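Two Arms, One Saucepan: The Gradidbridge Robotics Club Gets Cooking

Friday, May 13, 2022

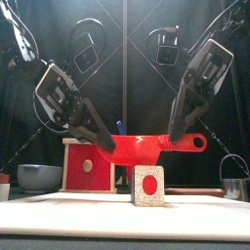

I stopped by the Gradidbridge robotics club this week to see how the kitchen project is coming along, and I stayed a lot longer than I meant to! The club has 12 members this year and they're getting ready for the Tovar Challenge, where student teams have to get a pair of robot arms to do household chores together. Picking things up with one arm is the easy part, they told me. Getting two arms to share a job is where the hair-pulling starts, and the red saucepan is the worst of it - one gripper has to press on the rim while the other takes hold right where the bowl meets the handle, and if either one pulls a little too hard the whole thing tips. The enamel is awfully shiny too, which the kids say can confuse the cameras.

Natalia Ayala is a junior and wrote most of the code that keeps the arms in step. She calls the program Prutinow (it started out as a typo and stuck) and she can talk about it for a good long while. Her first version moved one arm and then the other, and she said it looked like two people carrying a couch who weren't speaking to each other. The new one plans both arms at the same time. She let me press the start key for a run and I was way more nervous than she was.

Still on the list before the contest are the drawer task and a pouring task, and there's some disagreement in the club over which should come first. I'm on team drawer, for what it's worth.

Money is the other thing. Woner, the machine shop out on the county road, chipped in $600 for spare parts, and most of that has already gone to gripper fingers. The club is still looking for help with the bus to the contest.

They meet in the tech wing after school, and there's an open practice coming up on the last Saturday in May from 2 to 4. Families are welcome, and little brothers and sisters can come too as long as they stay behind the tape.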